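Sosix Door Closer, fitting guide
Section 4: Double doors

Read section 3 first if you havent set the spring yet. Spring goes in before the cover. Always.

You need: the two closers, bag B screws, 3 mm bit, pencil, level. Drill on low.

1. Tape the paper template to the top of the first door, hinge side. Fold line on the door edge.
2. Mark four holes. Check level. Check again.
3. Drill. Solid wood only, 25 mm deep max. Hollow doors need kit 456, sold seperately.
4. Screw on the body. Snug, not tight.
5. Arm to frame bracket. Long arm for doors over 1445 mm tall, short arm for cupboard fronts.

CAUTION: Arm is under load once the pin is in. Fingers out of the hinge side.

6. Same again on the second door. Mirror the template, printed side in.

Note: Grudville and Warnby hinges both OK. Myung soft-close hinges, no. Take the damper out or skip the closer.

7. Open both doors part way, let go, watch the gap. Knobs should clear each other.

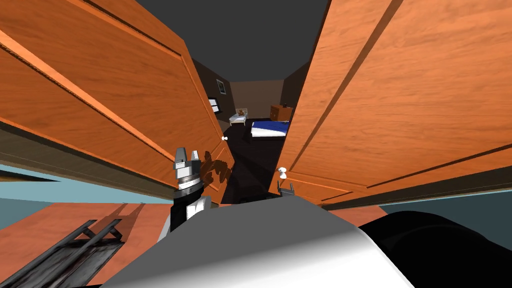
8. Slow door? Valve 1, quarter turn left. Slams? Quarter turn right. Never more than one full turn or oil comes out.
9. Covers on. Click at both ends.

Aftercare
Wipe the arm, dry cloth. Re-tighten after 200 closings, then check every December. Rated for 4000 cycles before the seal needs replacing.

Text: Thandeka Msimang. Revised Tue 14 September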